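首页 / 居家服务 / 厨房养护须知

台面、砧板及注水龙头日常养护

Wetholm 居家服务部 编

本须知适用于设有大理石或大理石纹台面的住户厨房，请各住户及保洁人员参照执行。

一、台面清洁

每日使用后，以软布蘸温水及中性清洁剂擦拭，再用干布收净水迹。柠檬汁、食醋、番茄酱等酸性物质沾上台面，应立即擦除。不得使用钢丝球、去污粉或含氯漂白剂。浅色台面上的茶渍、咖啡渍如一次未能除尽，可用湿布覆盖片刻后再行擦拭。

二、木砧板与注水龙头

木砧板不得浸泡，不得放入洗碗机。洗净后立放晾干，带导汁槽的砧板须用软刷将槽内残渣清理干净。每隔6周涂食品级矿物油一次，静置7小时后擦去余油。开裂的砧板应停止使用。

深色青铜饰面的注水龙头只用微湿软布擦拭，转动关节与环形接缝处可用棉签清理。除垢剂会损伤饰面，禁止使用。
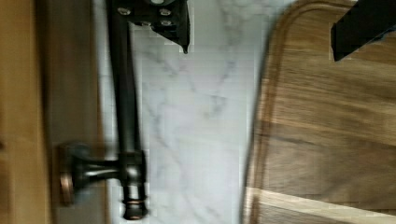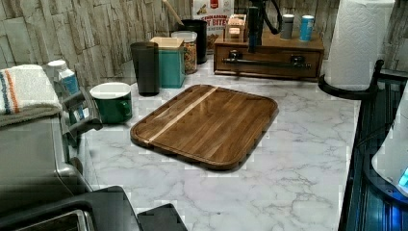

三、台面物品摆放

1. 常用的杯子、储物罐及餐具筒沿墙靠后摆放，前部留作操作区。
2. 谷物类食品应装入带盖容器，标明开封月份。
3. 带抽屉的收纳盒每月清空一次，用拧干的布擦拭内壁，晾干后再放回物品。
4. 纸盒包装食品应远离水源，受潮后及时更换包装。

四、温度与防护

温度超过60摄氏度的锅具不得直接置于台面，须使用隔热垫。墙面饰板凹缝易积油尘，宜用软毛刷自上而下清扫，每年11月集中清理一次。

饰面脱落、关节渗水等情况，请先关闭阀门，再向 Wetholm 居家服务部报修。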